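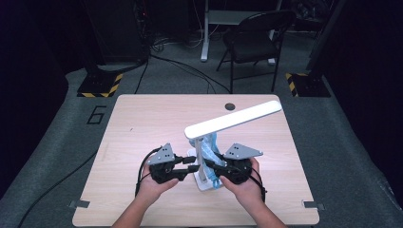 Slide 1: Lamp on the table, a gripper on either side

Start without the music. Let them settle, then straight in.

You have probably heard the story of the first Grinoma album. Recorded in one night, in a room over a shop in Costhorpe, live, no overdubs, tape rolling at midnight and done by breakfast. It's on the back of the reissue. I don't believe it, and I'd like to spend the next while saying why.

PLAY: opening of "Prerkilside," first verse only. Stop before the chorus.

Ask: how many guitars? Wait for it. Most people hear two. Grinoma had one guitar player. So either he grew an extra pair of arms or somebody went back and added a part. That's an overdub. Fine, everyone does it. Just don't print the opposite on the sleeve.

(If someone says it's an echo unit: play it again, left side only. The two parts change chords at different times.)

Next, the sales story. "Sold out in a week." The Rajput ledger says 2,162 pressed, and there were still boxes going out to stores in May, long after that week was over. I'd call that a decent run for a small label. I wouldn't call it a stampede.

Pause here, drink water. Keep an eye on the clock, this part ran long at rehearsal.
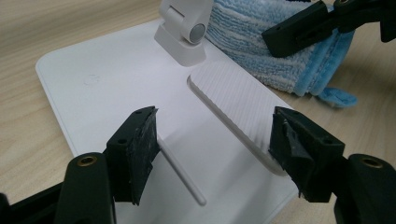
Slide 4: White base board, hinge bracket at the top

Now the launch show. Over 300 people say they were there, going by the fan site. Nuanchan Petchrat ran the door, and when I asked her she laughed and said you couldn't have gotten half of that up the stairs. She also remembers the band playing 4 songs, with one of them repeated when they ran out. The reissue booklet lists a full set. Where did that list come from? I wrote to the label and got a very friendly reply that didn't answer the question.

To be fair to them (say this, don't skip it): memory is bad evidence, and that includes Nuanchan's. She could be wrong about the songs. I trust her on the stairs.

PLAY: the three mixes of the closing track back to back, thirty seconds each. Original, cassette, reissue. The reissue is sold as "from the original tapes." Listen to the drums. To me that snare is a different snare. Could be heavy processing. I've asked which tapes they used and I'm still waiting.

Don't do the bit about the bass player's hat. Cut it.

Last thing before questions: I like this record. I've bought it twice, and I'd play it to anyone. I'd still like to know who played that second guitar. If anybody here knows, come find me at the back.

Questions. Leave side two playing low while people get up.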